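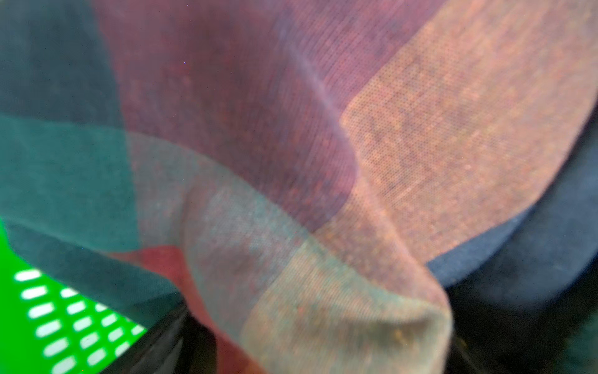 Figure 3. Wrist camera view during a demonstration with the multicolored woven cloth. Folds of several colors overlap close to the lens.

4. Collecting the demonstrations

4.1 Two ways of teaching

We taught the cloth tasks in two ways. In hand guiding, the teacher holds the arm just behind the wrist and moves it through the motion while the motors only cancel gravity. In remote control, the teacher sits at a second, smaller arm (the Bover leader) and the larger arm copies it. Both have been used many times for boxes and blocks, and we were very curious to see how they would compare on something as floppy as a piece of fabric. The differences were much larger than we had hoped for!

Hand guiding feels wonderful for the first few minutes. You put your hand on the arm, you go where you want, and a new teacher can record a usable grasp almost at once. The trouble is that the teacher's own body gets into the recording. A sleeve crosses the side camera, a shadow falls over the work surface, and, worst of all, people reach in with the free hand and tidy the cloth without noticing they are doing it. A policy trained on such a recording learns that the fabric sometimes straightens itself. We threw away every episode in which this happened, which was painful, and we now ask teachers to keep the free hand on the rail of the Mudeck cart.

Remote control removes all of this, and the price is touch. The Bover leader sends back the opening of the gripper but no force, so the teacher has to judge by eye whether one layer or three are between the fingers. Teachers who sew at home picked this up faster than those who had used robots before, a result we did not plan for and would love to study properly.

4.2 What the wrist camera sees

The view in Figure 3 gives a fair idea of how hard the teacher's job is. At this distance the weave itself becomes the main texture, and the mauve and salmon-orange panels take up most of the upper part of the image. Panel borders, which look like such handy landmarks from across the room, bend and overlap once the cloth is gathered. A color edge may be a printed or woven border lying flat, or it may be the outer rim of a fold with another layer under it, and a single image often does not settle the question. Look at the pale crease running across the mauve panel: it is easy to mistake for one more color boundary.

We first tried to get around this by giving the teachers only the overhead camera. Grasps got worse. With both views side by side they got much better, and after some practice teachers told us that they steered by the overhead view until the fingers were close and then switched to the wrist view for the last part of the approach. We saw the same habit in their gaze when we sat next to them. This gave us the idea for the view gate in Section 5, where the policy learns how much weight to put on each camera at each step.

Lighting mattered less than we expected. We kept it soft and diffuse for all sessions, so folds show up as gradual shifts in tone, and we make no claim about rooms with hard sunlight.

4.3 Protocol

An episode starts with the cloth dropped from the closed gripper, so that no two starting shapes are alike. The teacher is told the goal ("find a corner", "open the fold", "lay the cloth over the tray") and has up to 96 seconds to reach it. There is no fixed plan for how to do so. Early on we did hand out a written plan, with the steps in order, and the recordings were neat and nearly useless: teachers followed the plan even when the cloth had landed in a way that made a step pointless. Once we dropped it, they began to do clever things, such as dragging a fold against the tray to let it open by friction. Several of the best moves in the final policy come straight from those moments.

Failed tries inside an episode are kept as long as the teacher recovers. A missed pinch followed by a second, better one is exactly the sort of behavior the robot needs, and it is almost absent from demonstrations made by people who have rehearsed too much. Teachers mark the start of a recovery with a foot pedal. The mark is used only for sampling during training and is never shown to the policy as input.

All streams are logged by Prollenex, our recording tool, which stamps camera frames and joint readings against one clock. We lost the first batch from September to a clock drift between the leader and the follower arm. The drift was small, but the follower seemed to move before it was told to, and the trained policy closed its fingers too early nearly every time. Anyone building a similar setup should check this before recording anything they care about.

4.4 The resulting set

After filtering, the set holds 3,701 episodes. Of these, 1,826 were taught by hand guiding and the rest by remote control. A further 124 episodes were held back for testing and were never used to choose settings. We call the full collection Crăciun in the tables that follow.

Mixing the two kinds turned out to be well worth the trouble. Hand-guided episodes are smooth and quick, and they cover the approach beautifully. Remote episodes are slower and more hesitant, yet they contain nearly all of the recoveries. A policy trained on the first kind alone moves with great confidence and gives up after a missed grasp. One trained on the second alone gets there in the end, pausing wherever its teachers paused. Trained on both, the arm approaches like a hand-guided one and retries like a remote one, and watching it do so for the first time was easily the best afternoon of the project.

One limit remains open. Since the remote teachers felt no force, their episodes say little about how hard to pull, and the policy still tugs more than it should when a fold is caught under the tray. We return to this in Section 6.3.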